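Went to the open day at the Zedonano lab in Homville on 25 Jun 2021. Short thread on what they showed.

Two demos in the morning, one in simulation and one on hardware. I'll stick to the simulated one, as I got a seat up front for it.

The task is kitchen stuff: mugs, a bowl, a plate, a banana, two crates and a cabinet. The arm gets a written instruction and has to work out the rest.
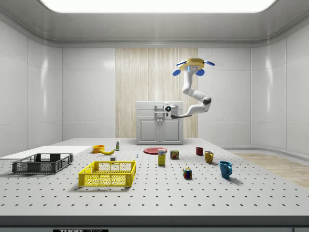
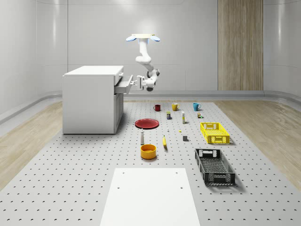

Shona McPhee ran the session. She said drawers give them more trouble than mugs. If the grip lands slightly off, the drawer binds and the arm has to back away and try again.

They have 961 starting layouts saved. Each one moves the objects to new spots. The next batch is due in January and will have more clutter.

Someone asked about lighting. She said they change that too, but in a separate set of runs, so they can tell which change caused a failure.

I asked how well it carries over to the real arm. Her answer was that picking things up carries over fine and doors and drawers are still behind. They are working on the friction settings with a group at Skurwood.

The session went 13 minutes over because of questions. The slides are supposed to go up on the lab's page. I'll add the link to this thread when they do.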